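Why are clouds white, and how do they stay up there?

When I was little I was sure clouds were made of cotton wool. I'd lie on the trampoline at my nan's place in Gresell and plan how I'd get up there and have a nap on one. Bad plan! If you tried to lie on a cloud you'd go straight through it and come out the bottom a bit damp.

So what is a cloud? It's water. Lots and lots of tiny drops of water (or tiny bits of ice, if it's cold enough up high), all hanging about in the air together. If you've ever walked to school through fog, you've already been inside one, because fog is a cloud that's sitting on the ground.

Where does the water come from?

All over the place. Puddles, rivers, the sea, wet towels on the line, even the leaves on trees. When the sun warms water up, some of it turns into a gas called water vapour and floats off into the air. You can't see it. There's some in the room with you right now.

Warm air likes to rise, and it takes the vapour along with it. The higher it goes, the colder it gets, and cold air makes the vapour turn back into drops. But the drops need something to stick to! They grab onto specks of dust, smoke or sea salt, far too small for you to see. I love that bit. Every drop in a cloud has a little speck to start it off.
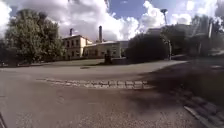
Sky and Weather Team, Nanemano Junior Science Club

The big white puffy ones are called cumulus (say it KYOOM-yoo-luss). The word comes from Latin and means a heap or a pile, so somebody looked up a long time ago and thought, yep, that's a pile. You get them a lot on sunny days, when the ground heats up and sends blobs of warm air upwards. Each puff is the top of one of those blobs.

Okay, but why white?

Sunlight looks plain, but it's really all the colours of the rainbow mixed up together. When it hits the drops in a cloud, they bounce all of those colours around in every direction, and when all the colours get to your eyes at once you see white. The blue part of the sky is different. Air is made of much, much smaller bits, and they scatter blue light far more than red light.

And the dark grey clouds? They're made of the same stuff. They're just so thick that not much sunlight makes it through to the bottom. If you could fly over the top of a storm cloud in the daytime, it would look bright white from up there.

Why don't they fall down?

Shahzad Rind from our club got asked this one 6 times in a single afternoon at the library. The drops are falling, but they're so small and light that they fall really slowly, and the rising air keeps pushing them back up. When the drops bump together and get big and heavy, the air can't hold them any more. Then you need your raincoat.

Try it at home

Ask a grown-up to pour some hot water into a glass jar, only a few centimetres deep. Put a metal lid upside down on top and pile ice cubes on it. Wait a minute, lift the lid for a second, give one quick squirt of hairspray inside and pop the lid back on. (The hairspray does the job of the dust.) Now watch the top of the jar. When you see a cloud swirling, take the lid off and let it out!

Draw what your cloud looked like and bring it along to our next meeting. We're doing thunder in December, so bring your loud voices too.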